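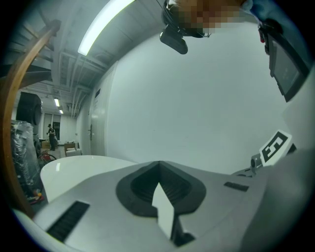 Gloss white top, curved edge, ceiling light on.

Inoto side table, gloss white
Sold by Botberg Interiors

£286 each. Set of 4 for £1,104, delivery included on sets only (see lower down).

Back in stock. Price checked 10/9/25. Last lot went quickly so if you were on the waiting list please reply to the email, we can't hold them for ever.

What it is
A table for waiting rooms, reception corners, landings, wherever. Round-cornered top, gloss finish, no handles or drawers. Made by Laaksonen, same people as the Clinia bench, and the two heights match so you can push them together.

Good for: magazines, cups, a phone, a plant that doesn't leak.
Not for: sitting on. Not for outdoors. Not under a radiator shelf, the edge will yellow.

Finish
Gloss white only for now. Matt version is meant to come in November, no price yet. Gloss shows finger marks, more so under bright ceiling lights, but wipes clean in seconds. If you have spotlights right overhead and glare bothers you, wait for the matt.

Cleaning
Soft cloth, warm water, drop of washing up liquid. Dry it after. No scouring pads, no bleach, no cream cleaners, they all dull the shine and we can't put it back. Small scratches: car polish works ok, try it underneath first. Coffee rings come off if you get to them the same day. Ink, less so.

Putting it together
Legs screw in by hand. Lay the top face down on a blanket, not on bare floor. Start all the legs before tightening any of them. Feet turn for levelling. Spare feet in the little bag taped under the top, people throw this away, please dont.

Narrow halls
Comes up most in phone calls. Measure the hall first, then measure the door at the end of it. Tops don't bend and the box is bigger than you think. If the turn is tight, unpack by the front door and carry the top through on its edge, one person each end. Hard floors are fine, stick the felt pads on if yours marks easily. 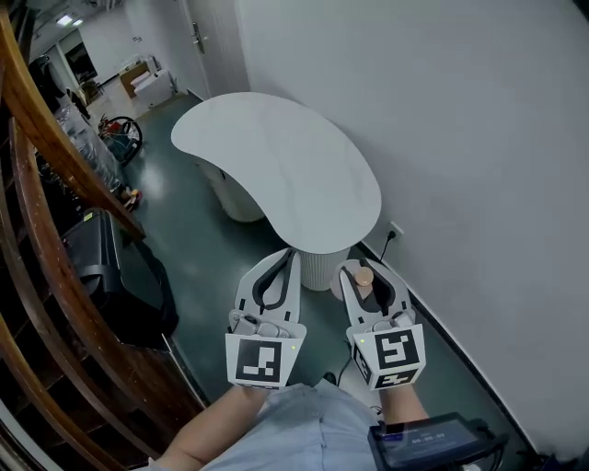 Delivery and returns
In stock: around 12 days. Kerbside as standard, upstairs is extra, ask before you order. Single tables, carriage is added at the checkout.
Returns: in the box, legs off, top wrapped. Marked tops get sent back to you at your cost, so check it over on the day it arives.

Goes with
Clinia bench, two-seat
Clinia bench, three-seat
Inoto felt pads, pack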